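Evening all, robotics club thread, and it's a long one so get a cuppa. We've had a big fortnight on the door-opening project and I promised a few of you I'd write it up properly.

1/11/23

For anyone new, the Carkstead club builds hand-held grippers. You carry one about, do an ordinary job with it, and the recordings go towards teaching an arm to do the same job later on. Ours is called Stamine, after a vote that went on much longer than it should have.

We've got 64 recordings of doors so far, which sounds like a lot until you hear that the task sheet from Zirnix asks for 700. We started back in March with drawers and cupboards, and I think we all got a bit comfortable, because a drawer is a very forgiving thing (you pull, it comes, everyone claps).

Doors are a different animal! Lever handles especially. You have to come in at the right height, press down, keep it pressed and then change direction while your wrist is telling you to let go. The students worked out that going slowly helps a great deal, and I was very proud of them for working it out on their own.

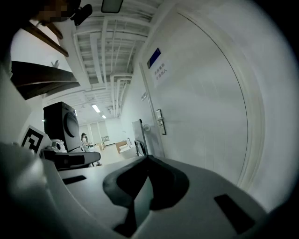

Ramalho asked whether we'd thought about doing knobs first, as their club found levers made everyone lazy about grip and they had to redo 41 recordings once they moved on to round handles.

It's a fair point and I've been chewing on it all week. I think we'll stick with levers till the end of term, because the kids have a rhythm going and I'd hate to break it, but I've put knobs at the top of the list for after the holidays. Thank you, truly, that's the kind of thing I come on here for.

The other news is the rubber pads. We've tried 2 kinds, a soft one and a firmer one, and the soft one is lovely on plastic but creeps on metal when you lean on it. The firmer one wins for handles. If anybody has a favourite supplier for the in-between sort, please send me a message.

Next job is labelling, so every recording gets a start, a grasp, a turn and a finish marked on it. We can get through up to 41 in one session if there are biscuits. I'm bringing the biscuits.

Right, that's me done, dinner's on. I'll post the labelling sheet in the next day or so for the clubs who wanted a copy.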